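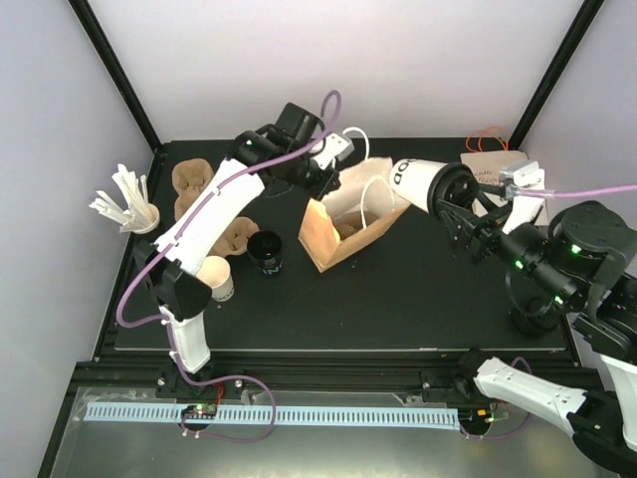

August 4, 2019
Bench notes, takeout coffee packing

Back on the coffee order today and I'm having far too much fun with it. The job is the same as in May: cups, carrier, stirrers and bag on the black table, and the order has to end up in the bag the way a decent counter would hand it over. We call this one the Tlapale set in the log, so please keep using that name when you file anything.

Carrier first. I really like molded pulp as a material! It's matte, a little fuzzy, and it has enough shape to tell you where everything goes. The wavy rim swells out around each well and pinches in between, so a cup coming in a bit off center meets a slope and not a sharp wall. Worth a look at the well bottoms too.
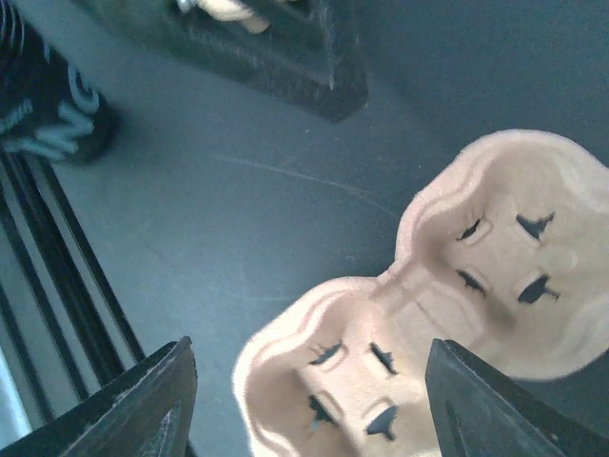
The openings down there are ragged, no two alike, with little folds and tabs around them. I had been drawing them as clean slots in my sketches, which is wrong. If we ever make the stand-in carrier that Vunthorpe keeps asking for, the bottoms should be rough like the real one. Rim height can stay as drawn.

The Pollach sheet lists 17 setups for this set. I want to add a few where a cup begins on its side, because that's how cups behave on a real counter, and the lettering makes it easy to tell later which way one was facing. Order of work I'd suggest:

- carrier down flat, away from the wall
- cups upright, then into wells
- stirrers last, on top or alongside
- bag open and standing before any of it goes in

The bag matters more than I expected. White up top, kraft at the bottom, rope handle, and it makes such a good target when the mouth is held open. Handles are the annoying part. A loop that flops inward takes up half the opening, so fold it outside before starting. 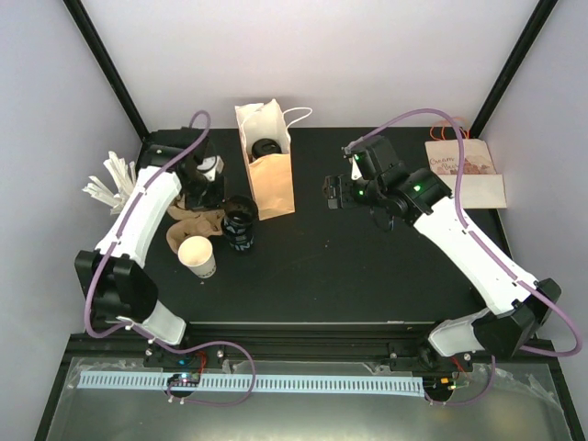 Bag standing open, second bag ("Bean Bar") against the right wall.

To do: ask Plorel if the paper sleeves come in a stiffer stock, try the carrier turned sideways, keep the stir sticks in one bundle so they don't roll everywhere. Around 70 left in the box, plenty for the week.

Recent entries
Pulp trays and egg boxes
Rope handles vs. string handles
Lids that won't seat
Restocking the paper goods shelf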